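Small Plates, Big Claims

Play kitchens have gotten serious. The catalogs that land on my porch every February now sell them the way they used to sell real ones, with talk of finishes and "culinary confidence." Drarero, whose spring range runs to 44 pieces, promises that pretend food will help a child "build a healthy relationship with the plate." I have fed two children. I'd like to see the evidence.

What I will grant is that the stuff looks good. Plastic plates in yellow, mint green and light pink, a see-through green cutting board with a little hanging hole, a banana, a slice of watermelon. Put those on a plain beige table and most kids under 6 will know what to do.
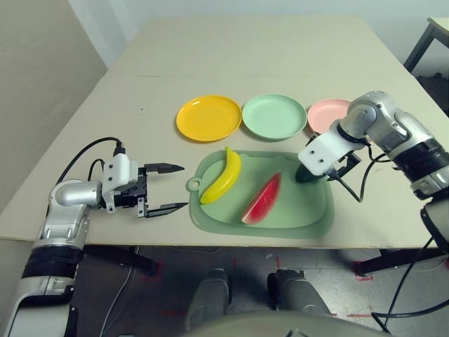
The trouble starts with the extras. Matus sells a set with a menu board and a cash register that needs batteries. Bansal offers a storage tower for the food, and the tower costs more than the food does. I bought the tower. It held mittens by the second week.

Then there is the matter of color. Rulunura prints a sorting guide that matches each food to its plate, yellow with yellow and so on, and calls this an early math skill. Maybe. My younger one ignored the guide and served everything on whatever was closest, which is also how I serve dinner. A yellow banana on an orange plate breaks no rule that I can find, and it shows up better there than it would on a yellow one. 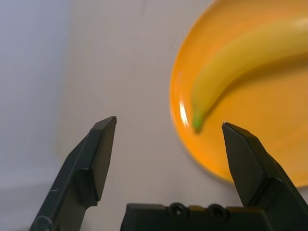 What to Buy, If You Must

Start with a few plates and one board. Get fruit in shapes a toddler can name. Skip anything with a speaker in it, and skip the sorting guide too. I had a tin tea set around 2000 that came with no instructions at all, and I still burn the toast.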